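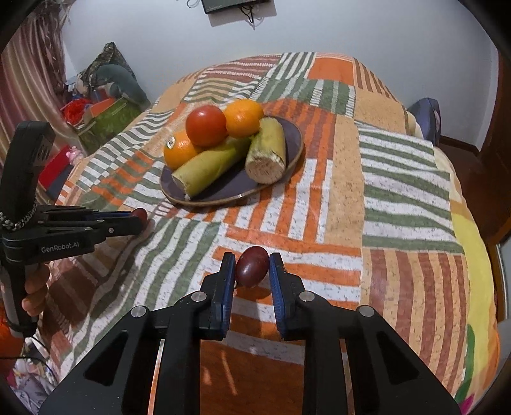

과일 접시와 조각 이불

우리 집에서는 과일을 식탁에서 잘 먹지 않습니다. 식탁은 작고, 그 위에는 늘 남편의 서류와 제 한국어 공책이 있습니다. 그래서 저녁을 치운 다음에 과일 접시는 침대 위로 갑니다. 처음 한국에 왔을 때 시어머니께서 이것을 보시고 조금 놀라셨습니다. 이불에 물이 들면 어떻게 하느냐고 물으셨습니다. 저는 그때 대답할 단어를 몰라서 그냥 웃었습니다. 지금은 대답할 수 있습니다. 이 침대 덮개는 색이 많아서 얼룩이 잘 보이지 않습니다, 어머니.

덮개 이야기를 먼저 쓰겠습니다. 주황색, 녹슨 쇠 같은 색, 초록색, 그리고 흰 줄무늬가 있습니다. 어떤 칸은 줄이 가로로 가고 어떤 칸은 세로로 갑니다. 오른쪽에는 노란 칸도 보입니다. 조각을 이어 붙인 것처럼 생겼지만 사실은 무늬를 찍은 천입니다. 저는 진짜 조각 이불을 만들 수 있는 사람이 아닙니다. 단추 하나를 다는 데에도 시간이 오래 걸립니다. 이 덮개는 친구 타루시(Tharushi Pathirana)가 이사를 가면서 저에게 주었습니다. 타루시의 새 방은 벽도 바닥도 회색이어서 이 색이 너무 시끄럽다고 했습니다. 저에게는 딱 좋은 시끄러움입니다. 겨울에 특히 좋습니다. 밖에 색이 없으니까 방 안에라도 색이 있어야 합니다.

벽 쪽에 걸린 커튼은 갈색과 분홍색과 크림색 줄무늬입니다. 덮개도 줄무늬이고 커튼도 줄무늬이니까 방 전체가 줄무늬입니다. 남편은 누워 있으면 눈이 쉬지 못한다고 말합니다. 그렇지만 커튼을 새로 사러 가자고 하면 남편은 갑자기 이 커튼을 좋아하게 됩니다.

접시에 무엇을 담았는가

접시는 어두운 보라색 같기도 하고 회색 같기도 한 둥근 접시입니다. 테두리는 연한 갈색입니다. 저는 밝은 접시보다 어두운 접시가 과일에 더 어울린다고 생각합니다. 오렌지를 올려 보면 바로 알 수 있습니다.

이번에는 오렌지 두 개와 빨간 토마토 하나를 담았습니다. 오렌지 하나에는 작은 타원형 스티커가 그대로 붙어 있습니다. 저는 스티커를 미리 떼지 않습니다. 먹을 사람이 떼어서 자기 손등에 붙입니다. 이것은 조카들이 만든 규칙인데, 조카들이 오지 않는 날에도 우리는 그렇게 합니다.

토마토는 조금 설명이 필요합니다. 제 고향에서 토마토는 양파 옆에 있는 것입니다. 소금과 함께 냄비에 들어갑니다. 그런데 여기에서는 토마토를 과일 가게에서 팔고, 후식으로도 먹습니다. 시어머니는 토마토를 얇게 썰어서 설탕을 뿌려 주십니다. 처음에는 예의로 먹었습니다. 두 번째에도 예의로 먹었습니다. 지금은 접시 바닥에 남은 달고 빨간 국물을 제가 마십니다. 숟가락으로 먹어야 하는지 들고 마셔도 되는지, 그것은 아직도 시어머니께 여쭈어 보지 못했습니다.

접시에는 굵고 긴 토막도 두 개 있습니다. 노란빛이 도는 초록색이고, 자른 쪽은 색이 연합니다. 하나는 비스듬히 누워 있고 다른 하나는 조금 더 서 있습니다. 앞으로 향한 끝을 보면 실 같은 결이 보입니다. 이런 것을 볼 때마다 저는 어릴 때 먹던 사탕수수를 생각합니다. 우리는 사탕수수를 칼 없이 이로 벗겼습니다. 외할머니는 그것이 이를 닦는 것과 같다고 하셨습니다. 치과 의사 선생님은 그렇게 생각하지 않으실 것입니다. 씹고, 단물을 삼키고, 남은 것은 신문지에 뱉습니다. 손님 앞에서 하기에는 조금 부끄러운 음식입니다. 그래서 우리 집에서는 가족이 된 사람하고만 먹습니다.

작고 빨간 것

검붉고 작은 과일은 접시 밖에 두 개 있습니다. 하나는 달걀처럼 갸름하고 반들반들합니다. 꼭지도 조금 남아 있습니다. 이런 색의 과일 앞에서 저는 언제나 단어를 틀립니다. 자두, 앵두, 호두. 저는 오랫동안 이 세 가지가 가족이라고 생각했습니다. 이름의 끝이 같으니까요. 호두를 사 오라는 부탁을 받고 자두를 한 봉지 사 온 적도 있습니다. 그날 시어머니는 멸치볶음에 넣을 것이 없어서 그냥 멸치만 볶으셨습니다.

또 백향과라는 단어도 있습니다. 가게에서는 보통 패션후르츠라고 쓰고, 어떤 곳은 패션프루트라고 씁니다. 저는 처음에 옷하고 관계가 있는 과일인 줄 알았습니다. 한국어 수업에서 우리 반 크와드워(Kwadwo Amissah) 씨도 똑같이 생각했다고 해서 마음이 많이 놓였습니다. 크와드워 씨는 이것을 반으로 잘라서 작은 숟가락으로 먹는다고 합니다. 저는 껍질이 쭈글쭈글해질 때까지 기다렸다가 요구르트에 넣습니다. 매끈할 때 자르면 저에게는 너무 십니다.

자두는 반대로 단단할 때가 좋습니다. 씹을 때 소리가 나는 자두를 좋아합니다. 남편은 물렁한 자두를 좋아합니다. 그래서 한 봉지를 사면 앞의 절반은 제가 먹고 뒤의 절반은 남편이 먹습니다. 싸울 일이 없습니다. 수박은 둘 다 가운데를 좋아해서 문제입니다.

벽 앞의 물건들

이 글을 쓰면서 보니 정리를 해야 할 곳은 벽 앞입니다. 어두운 무늬의 쿠션이 벽에 기대어 있고, 그 근처에 연한 무늬가 있는 초록색 선물 상자가 있습니다. 종이인지 천인지, 구겨진 것처럼 보이는 빨간 것도 하나 있습니다. 더 아래쪽, 침대 왼쪽 끝에 가까운 곳에는 빨간 상자가 있고 그 위에 작은 분홍색 장난감이 앉아 있습니다.

선물 상자를 버리지 못하는 것은 제 오래된 습관입니다. 어머니도 그러셨습니다. 어머니의 옷장 위에는 상자가 여섯 개 있었고, 그 안에는 더 작은 상자가 들어 있었습니다. 한번은 제가 다 열어 보았는데 마지막 상자에 리본만 가득했습니다. 저도 지금 리본을 모읍니다. 언젠가 선물을 포장할 때 쓰려고 하는데, 막상 선물을 살 때는 가게에서 포장을 해 줍니다. 그러면 리본이 또 하나 생깁니다.

3월이 되면 벽 앞을 다 비우고 작은 책꽂이를 놓기로 했습니다. 남편이 벽의 길이를 재었는데 56센티미터짜리가 들어간다고 합니다. 저는 50센티미터가 좋다고 했습니다. 콘센트를 쓸 때 손이 들어가야 합니다. 아직 결정하지 못했습니다. 분홍색 장난감은 맨 위 칸에 놓을 것입니다. 그것은 이미 결정했습니다.

껍질 이야기 조금

오렌지 껍질을 어떻게 하느냐고 지난번 글에 댓글을 남기신 분이 계셨습니다. 답이 늦어서 죄송합니다. 저는 껍질을 굵은소금으로 문질러 씻고, 끓는 물에 잠깐 넣었다가 뺀 다음에 씁니다. 얇게 썰어서 설탕에 재우면 차로 마실 수 있습니다. 하얀 부분은 칼로 조금 긁어냅니다. 다 긁어내면 향도 약해지는 것 같아서 저는 조금 남깁니다. 쓴맛을 싫어하시면 더 긁어내십시오. 병은 작은 것으로 하시고 냉장고에 두고 드십시오.

사탕수수를 다듬는 방법도 물어보셨는데, 그것은 칼을 잘 쓰는 사람에게 부탁하시는 것이 좋겠습니다. 마디가 아주 단단합니다. 저는 남편에게 부탁하고 옆에서 조심하라고 말하는 일을 합니다.

금요일에는 시어머니께서 오십니다. 토마토를 더 사고, 이번에는 설탕도 미리 꺼내 놓겠습니다.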